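手持夹爪数据的时间对齐与位姿融合:从原始录像到可训练片段

更新于10月23日 适用于 Korora 数据工具链

这篇教程写得有点长,先给大家打个招呼。上一篇讲安装的文章发出去以后,后台收到不少留言,问得最多的都是同一件事:双手夹爪录下来的几路视频,到底怎么拼成一段模型能吃进去的数据?我自己刚接触的时候也在这一步卡了很久,所以想把踩过的坑尽量讲细一些,您泡杯茶慢慢看就好。

开始之前需要准备什么

一台装好 Korora 的 Linux 机器,显卡不必太好,笔记本也跑得动,就是慢一点。一份夹爪相机的标定文件,一份头部相机的标定文件。还有一段录好的任务,最好别太长,第一次练手用开合盒盖这种动作就很合适,双手都要动,遮挡也有,问题暴露得快。

项目目录我习惯叫 plullenach,您随意。里面建三个子文件夹:raw 放原始录像,calib 放标定,out 放结果。请千万不要在 raw 里改任何东西,我吃过这个亏,后来干脆把它设成了只读。

第一步:检查标记能不能被认出来

头部视角这一路,主要任务是看住夹爪上的标记方块,用它给出两只夹爪在桌面坐标里的粗略位姿。运行:

korora tags scan --src raw/head --calib calib/head.yaml

程序会逐帧检测,最后打印一张表,列出每个标记的检出率。我这一段共 3,584 帧,跑完大概够您去续一次茶。检出率偏低先别急着重录,多半是曝光的问题,把 --clahe 打开再扫一遍,常常就救回来了。标记字典也要核对,字典选错的时候程序并不会报错,只会安安静静地给您一列零,非常气人!

另外说一句桌面。做桌面坐标系的时候,我喜欢用桌子的边来校一校方向,但广角镜头下直边会鼓成弧线,必须先去畸变再拟合,顺序反了的话,后面的坐标会整个歪掉。

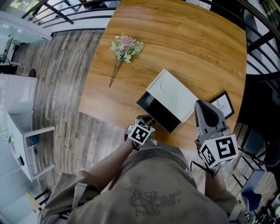
Huvellow:我试下来觉得标记检测最怕的是运动模糊,手一快,整段位姿就断了。后来我把插值上限调小,断得长的地方直接丢掉,训练出来的策略反倒稳了不少。想问问作者,您一般允许断多少帧?

谢谢这位读者,问得特别好,我干脆把回答写进正文里。我的做法是连续丢失不超过 13 帧就用样条补上,再长就从那里切开,变成两个片段。这个数字没有什么深奥的道理,是我对着曲线一段一段看出来的,您的动作如果比我快,就应该再收紧一些。配置里对应的是 max_gap 这一项。

第二步:把几路时间对齐

每个相机都有自己的时钟,开机时间也不一样,直接按文件里的时间戳去拼,十有八九会错位。Korora 的办法是先粗后细。粗对齐看每段录像的起始时间,细对齐则拿夹爪相机估出来的角速度,去和标记位姿求导得到的角速度做互相关,找到峰值对应的偏移。

korora sync --coarse meta --fine gyro --window 2,000ms

写配置文件的时候请把数字里的逗号去掉,命令行可以认,配置文件不认,这个不一致我已经提了问题单,希望 11 月的版本里能修好。

跑完以后看 sync_report 里的残差。如果偏移超过 40 毫秒,我建议停下来看看曲线,不要急着往下走。最常见的原因是开头那几秒双手几乎没动,互相关没有什么可抓的,峰就成了一个平缓的小土坡。解决办法很朴素:以后每次开录,先把两只夹爪在空中左右转一转,再去碰东西。对齐算法喜欢这种干脆的信号,您后面会省下很多力气。

第三步:夹爪视角的位姿融合

标记给的位姿是绝对的,但是会断;夹爪相机的视觉里程计是连续的,但是会漂。两者放进同一个因子图里优化,正好互相补一补。我用的是 Cisneros 这个后端,参数少,出了错日志也看得懂。

korora fuse --backend cisneros --tags out/tags --vo raw/grip

有两个地方请务必留意。

一是遮罩。夹爪自己的身体和指垫会一直占着画面的一大块,这部分相对相机基本不动,特征点如果落在上面,里程计就会以为自己停在原地。请给每只夹爪单独画一张遮罩,指垫会开合,所以遮罩要按张到最大和完全闭合两种状态取并集,宁可画大一点。

二是画面里会动的东西。夹爪朝上仰的时候,远处的人和另一只夹爪都可能进来,它们身上的点不能算作静止背景。我会把 --dynamic-reject 打开,再把鲁棒核的阈值调低一档。天花板上的灯管反而是好东西,边缘清楚,位置固定,只要别过曝,优化器很爱用它们。
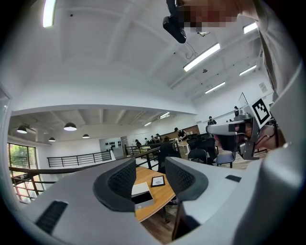
图2 右侧可见另一只夹爪及其标记,提取特征前应将这类运动区域剔除

融合完成后,打开轨迹查看器,把标记位姿和融合位姿叠在一起。两条线在有标记的地方应当贴得很紧,断开的地方由里程计平滑地接过去。要是接缝处有一个明显的台阶,通常是手眼外参不准,回去重新标定,别指望靠调权重糊弄过去,我试过,糊弄不了。

第四步:切片和导出

korora export --format episodes --out out/train

导出时会把位姿统一换算成相对于片段首帧的坐标,夹爪开度归一化到零和一之间。我强烈建议随机抽几段回放一遍,重点看夹爪闭合的那一刻:视频里指垫碰到物体的时候,开度曲线是不是也正好停下来。这一眼比什么指标都管用。

常见问题

标记扫描时提示 calib mismatch:标定文件的分辨率和录像不一致,用 korora calib resize 换算一下即可。

两只夹爪的轨迹左右互换:标记编号在配置里写反了,改 left_ids 和 right_ids,再从第三步重跑,第二步的偏移如果是按设备名存的就不用动。

融合跑到一半内存不够:加上 --sliding,用滑动窗口优化,精度会略降一点,对开盒盖这样的任务影响不大。

还有别的报错,欢迎把日志的最后一屏贴到评论里,我看到了都会回,只是有时候会慢一点,请多包涵。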